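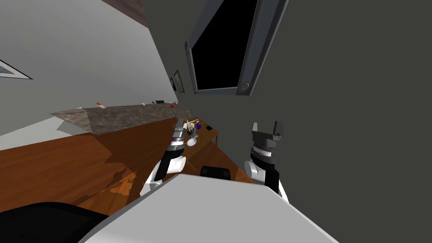 Last updated: 28 Apr 2026

New gripper trial under way in the simulator

Well, it's finally happening! After months of me grumbling in meetings, we've started putting the Kodel parallel gripper up against our old Prirnora one, and we're doing it in simulation first so that the only thing that gets broken is my patience.

If you haven't looked in since December, the short version is that we've got a two-armed robot standing in a virtual home, with a granite counter, a telly on the wall and a little wooden table with bits and pieces on it. I'm very fond of that room by now. The left arm has been doing most of the reaching, over towards the cluster of small stuff at the far end of the table, while the right one spends a fair bit of its time pointing at the ceiling with its fingers open. You might also spot the small white egg-shaped thing just under the left gripper. Small rounded objects are my favourite test (and everyone else's least favourite), so expect to hear more about those.

Each gripper gets the same list of objects from the same starting positions, and we run the lot with 2 controllers. One is the plain position controller we've used forever. The other is a softer one called Perillow, which eases off when it feels the fingers meet something. So far we've logged 2,263 grasp attempts, and my laptop fan has been going the whole time.

Early impressions? The Kodel opens wider, and I like it a lot for chunky things. It's slower to close though, and on thin flat items it tends to push them along the table before it gets hold of them. The Prirnora is quicker and a bit rough. With Perillow running it calms down heaps, and I didn't expect the controller to matter as much as the fingers do. I'd have put money on the hardware.

We've also been fiddling with where the head camera points. Tilting it hard over gives a pretty odd view of the room, I'll admit, but we wanted to know whether the grasp planner copes when the floor isn't where it thinks it should be. Out of 33 tilted runs it lost track of its target in 12. I'd call that a pass for a first go, but my colleagues on the vision side have used other words.

Next up is the Mulcahy wrist camera, which should help with the moment when the gripper gets between the main camera and whatever it's trying to pick up. We'll do that on both arms, same room, same objects, same two controllers. After that we'll move to the real bench and find out how much of this holds up with proper friction and proper gravity.

The full results table goes up on the project page once I've tidied up the column names. If there's an object you'd like us to try, send it through and I'll see if I can model it. Nothing with fur, please, I've already had that argument with the physics engine.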